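Getting a home-built arm to pick up a plate (and what to ignore along the way)

Posted by Mairéad Geraghty, Oct 22, 2021

Every kit forum will tell you plates are a beginner's job. I don't buy it. A cup has sides you can squeeze. A plate lies flat and gives you a thin lip to work with, and most two-finger grippers are bad at thin lips.

What follows is the routine I use on the Mondow arm in our shared workshop at Lutley. It's slow, and I'd still not trust it with anything I'd be sorry to break.

Start with the bench. Pick a plain surface in a colour well away from the plate's. I lost most of January to a patterned mat that the edge-finding script kept reading as crockery.

Next, check the linkages by hand with the power off. Wiggle each finger. If one has more play than the other, tighten its pivots before you touch any software. The Mac Giolla guide says you can calibrate the slop out. I've tried, and the numbers drift by the next session.

Now bring the arm in low, fingers open, and line the gap up with the near rim. Stop there and look at the wrist camera view.

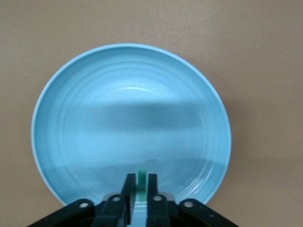

Glare and shadow are what fool the script. A glossy plate throws back a bright arc, and ridges look a lot like rims if the threshold is set too low. Mine sits at 17 and I leave it alone. The auto setting picks a new value every time a light changes, and I can't see who that helps.

Once the rim is found, go forward in steps of 5 mm. Close slowly, with one finger over the lip and one under it. Lift a little, wait, then lift again. If the plate tips, open up and start over – don't chase it with the wrist.

Log every try, including the ugly ones. Teststead, the logging tool I use, will happily give you a success score, but it counts a plate dragged off the bench as a pick. Noreen Geraghty and I went through 1011 of our entries by hand and threw out plenty.

Keep a spare set of finger pads in the drawer. They wear faster than the seller claims.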